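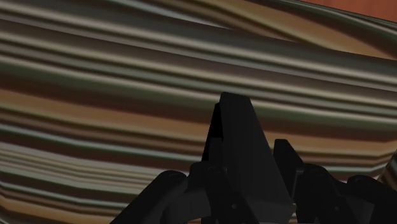 Pourquoi une même étoffe paraît-elle grise le matin et presque dorée en fin d'après-midi ?
Parce que la lumière qu'elle reçoit a changé de composition : un tissu ne fait que renvoyer une partie de ce qui l'éclaire, et le soleil bas envoie beaucoup moins de bleu.

Chapitre 3
La couleur et la lumière dans la maison

Voilà un chapitre que nous attendions d'écrire depuis longtemps ! Vous savez déjà, depuis le chapitre 2, que la lumière blanche est un mélange. Il est temps de la faire entrer chez vous, par la fenêtre, et de regarder ce qu'elle devient quand elle rencontre un mur, un rideau, un parquet ciré.

Commençons par une histoire. La teinturière Rosalía Pastor travaillait à Ibarra, dans un atelier orienté au nord. Un client lui commanda douze coupons de laine olive, les emporta, et revint le lendemain, furieux : chez lui, sous les lampes, la laine était brune. Rosalía posa un coupon près de la vitre, un autre sous une ampoule, et le client vit deux couleurs sortir du même rouleau. Son carnet de novembre contient une page entière sur cette visite, avec des échantillons collés dans la marge (nous y reviendrons dans l'exercice 2).

Ce que le client avait sous les yeux s'explique très bien. Un pigment absorbe certaines longueurs d'onde et en diffuse d'autres. Si la source est pauvre en bleu et en vert, l'objet ne peut pas en renvoyer beaucoup, et sa teinte glisse vers le rouge.
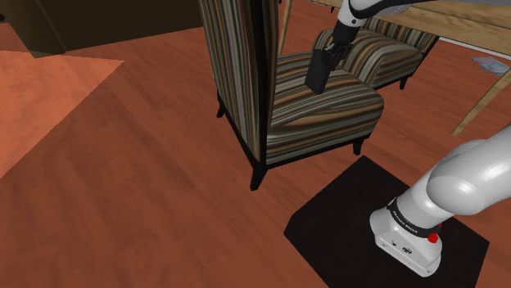
Reste la question de l'angle. Quand les rayons arrivent à 90 degrés sur une surface, l'énergie se concentre sur une petite aire ; quand ils rasent le sol, la même énergie s'étale, et l'éclairement diminue. C'est le même raisonnement que pour les saisons, à l'échelle d'un salon, et c'est magnifique de le retrouver là !

Prenez maintenant une feuille blanche, un carton gris et un morceau de tissu rayé. Placez-les côte à côte près d'une fenêtre à midi, notez les teintes que vous voyez, puis recommencez au coucher du soleil sans relire vos notes. La feuille vous semblera sans doute blanche les deux fois : votre cerveau corrige. Comment s'y prend-il ? La section 3.2 est consacrée à cette correction, qu'on appelle la constance des couleurs.

Mots à connaître : diffusion, absorption, éclairement, pigment, lumière rasante.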